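Estado: reabierto por el cliente. Prioridad: media (yo la habría dejado en alta, pero no me preguntaron).

**Asunto:** el suelo radiante de la planta baja no pasa de tibio desde que cambiaron el termostato

**Equipo:** colector Koskela con 2 circuitos, termostato Gretow, contrato de mantenimiento con Isteck

### Primer mensaje

Vuelvo a abrir la incidencia porque la cerraron como «resuelta tras reinicio» y aquí no se ha resuelto nada. El termostato marca la temperatura pedida y el suelo dice otra cosa. Reinicié tres veces, como pedía el correo. La pantalla se apaga, sale el logotipo, vuelve a encenderse y pone «Calentando». Lleva poniendo «Calentando» desde marzo.

Lo que he comprobado por mi cuenta:

- Impulsión en la caldera: 37 grados. Dentro de lo que pide el manual del colector.
- Circuito del salón: el tubo de ida se nota caliente, el de retorno casi frío.
- Circuito del pasillo: los dos tubos iguales, calientes.
- Presión: estable. No he tenido que rellenar.

Me sugirieron que el problema era «percepción subjetiva del confort». Puede ser. También puede ser que el cabezal del salón no abra del todo, que es lo que yo entendería con un retorno frío y un pasillo en el que se puede ir descalzo. No soy instalador, pero la explicación de la percepción me parece muy cómoda para quien la da.

### Respuesta del soporte, resumida

Me piden que actualice el firmware y que espere 2 horas. He actualizado y he esperado toda la tarde. El salón sigue igual y la aplicación tiene ahora un icono nuevo con una hojita verde. También me preguntan si he puesto alfombras gruesas. No hay alfombras. Quedó dicho en el primer parte y lo repito por si ese campo no lo lee nadie.

Jersey gordo de pelo blanco.
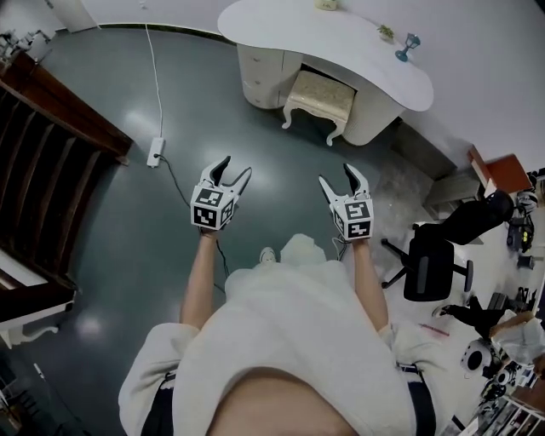 Trikinia: yo tuve lo mismo con ese colector y no era el termostato. Desenrosca el cabezal del circuito frío y mira si el vástago sube solo. El mío estaba pegado. Y no pagues el purgado de 300 euros antes de mirar eso, que es lo primero que te van a ofrecer.

Gracias por el aviso. Lo del purgado ya me lo han ofrecido, con esa misma cifra. Pregunté cómo podía haber aire en un solo circuito si los dos se llenaron a la vez y me contestaron que «a veces pasa». Apunto la respuesta tal cual.

### Prueba del cabezal

Hecha a las 18:40, con el termostato pidiendo calor. Quité el cabezal del salón y el vástago se quedó abajo. Empujé con el mango de un destornillador, poco a poco, y acabó subiendo. Con el cabezal del pasillo hice lo mismo y ese subió a la primera.

A las 20:15 el retorno del salón estaba templado. No digo que esté arreglado; con el reinicio también hubo quien lo dio por arreglado. Dejo el cabezal quitado hasta mañana y vuelvo a medir.

### Lo que pido

1. Que no se cierre la incidencia de forma automática.
2. Que alguien de Isteck confirme si la válvula entra en garantía o solo el termostato. El contrato dice «componentes de regulación» y no aclara cuáles.
3. Que se retire del historial la frase «usuario conforme». No consta que yo dijera eso en ningún sitio.

**Pendiente de:** soporte Isteck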